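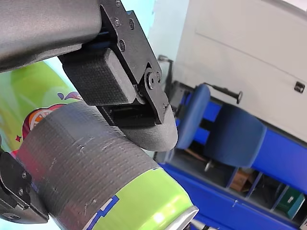
A drink can, mid-afternoon, at the Pristlow open day.

Pristlow opens its bottling hall to the public every May, and for 9 dollars you get a hairnet, a tour and as much warm lemonade as you can stand. Our group was 27 people and one very patient guide, Ottó Lakatos, who has a loud voice and needed it. The syrup room smells like a birthday party from 1986. The gift shop sells 160 kinds of bottle opener – I bought two. Parking is at the Boersma lot, a long uphill walk away.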